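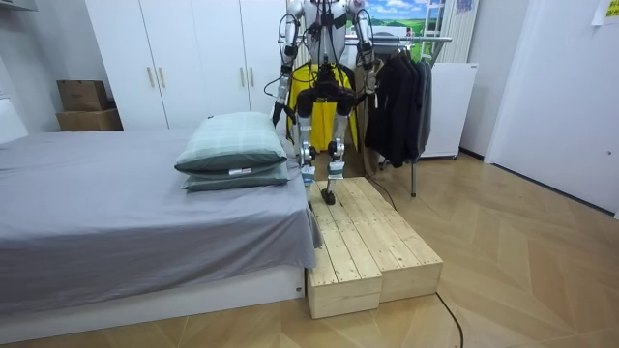 Does a small bedroom need a step?

Reading time: 2 minutes

People who sell furniture will tell you that a small bedroom needs clever extras. A step beside the bed is a favourite. Should you believe them? Let's check.

A step splits one big climb into smaller ones. That part is true. If your bed is 60 cm high and your step is 30 cm, each climb is half the size. Fine. But do you find it hard to get into bed now? If you don't, the step is solving a problem you haven't got.

A step also takes up floor. A low wooden platform at the foot end of a bed fills a spot where you might have walked, and in a small room with a clothes rack there isn't much floor to give away.

What about pine boards with no paint or varnish? Some people say plain wood is always better. I doubt it. Bare pine is pale and nice to look at, but it marks easily and can give you splinters – run an old sock over it and see if it snags.

And the clothes rack? It's quicker than a wardrobe, I'll grant that. It also has no doors, so dust lands on your favourite colour of jumper as well as the ones you never wear.

Try this before anyone buys anything: put masking tape on the floor where the step would go. Walk around it for 12 days. Did you keep treading on the tape?

Written by Imogen Inskip for Plaludden

More to read
Are bunk beds really warmer on top?
Who decided socks need a drawer?

Contact us | Copyright Plaludden | Back to top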